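Why does everything have its own spot?

Have you ever opened a box of chocolates and noticed that every single one sits in its own little hollow? Or lifted the lid on a paint set and found a snug place just for the brush? Those hollows have a name. They're called recesses, and the tray they belong to is called an insert.

Inserts are everywhere once you start looking! Egg cartons, lunch boxes with sections, the bit of cardboard that hugs a new light bulb, the tray in a packet of biscuits. They all do the same job. They stop things from rolling about, bumping into each other and breaking.

Try it yourself. Put 30 marbles in an empty shoebox and give it a shake. What a racket! Now put the same marbles in a couple of clean egg cartons, shut the lids and shake again. Much quieter, isn't it? Each marble has walls around it, so it can't get up enough speed to give its neighbour a proper whack.
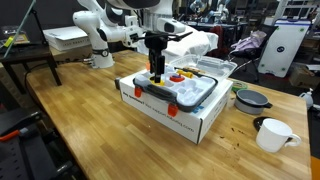 A case with a moulded tray and a see-through lid.

So how do you make a tray with so many shapes in it? Lots of plastic ones start out as a flat sheet. A machine warms the sheet until it goes soft and floppy, a bit like a slice of cheese on hot toast. Then the sheet is laid over a mould, and air is sucked out from underneath. Whoosh! The soft plastic gets pulled tight against every bump and dip. When it cools down, it stays that shape. Grown-ups call this vacuum forming.

Egg cartons are made in a different way, and it's wonderfully mucky. Old paper is mashed up with water into a grey porridge called pulp. A mould full of tiny holes dips in, the water gets sucked through, and the paper bits stay behind in a soggy layer. Then it's dried. Your carton might once have been a newspaper!

Want to design your own? Choose five favourite treasures and trace around each one on thick cardboard. Leave a finger-sized gap beside each shape so you can lift your treasure out again. Ask an adult to help with the cutting, then glue your cardboard onto a second piece and colour it in any way you like.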